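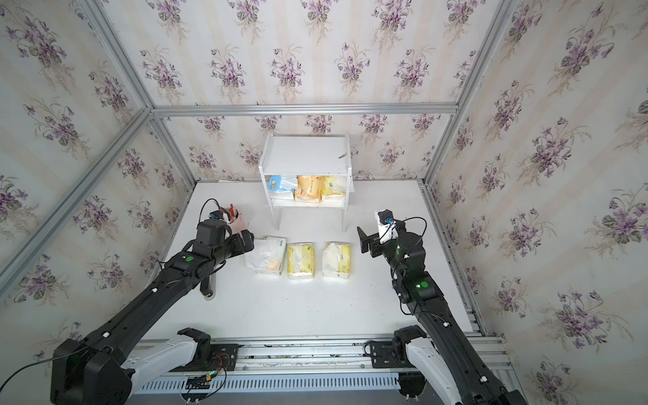

4 min read (657 words in the full section)

4.2 The shelf-stocking task

I'll admit I picked tissue packs for this one since they look so easy. You've got a little two-tier shelf, two arms, a handful of soft packs, and the job is to get the packs up there in neat rows. My niece could do it in her sleep! But a pack squashes when you grip it, and the plastic wrap slides around under the fingers, so the arm's idea of where the edge is goes stale fast.

Latrice Iwasaki and I ran 18 trials with the Pelupessy controller, and 6 of them ended with every pack where we wanted it.

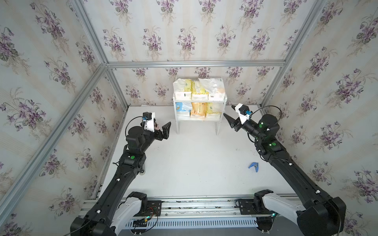
Most of the rest went wrong at the lower tier (there isn't much headroom in there, and the grippers come in low and close to the shelf). The top tier was kinder to us - even a sloppy release usually stayed put. Loose bags are another story, and I'd say we're not there yet with clear, crinkly plastic.
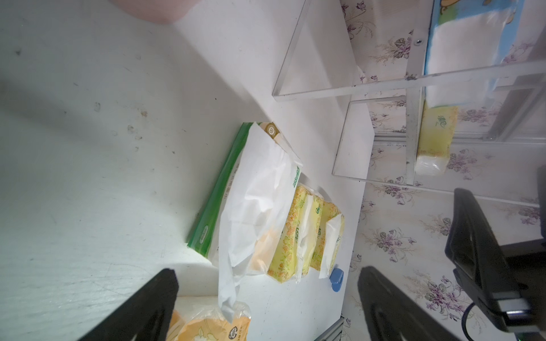

Figure 3. Wrist view of the tabletop, with the zipper bag and yellow tissue packs.

So can a machine put away the groceries? On a good Thursday, some of them. Section 4.3 repeats the task with the Dornura grasp planner.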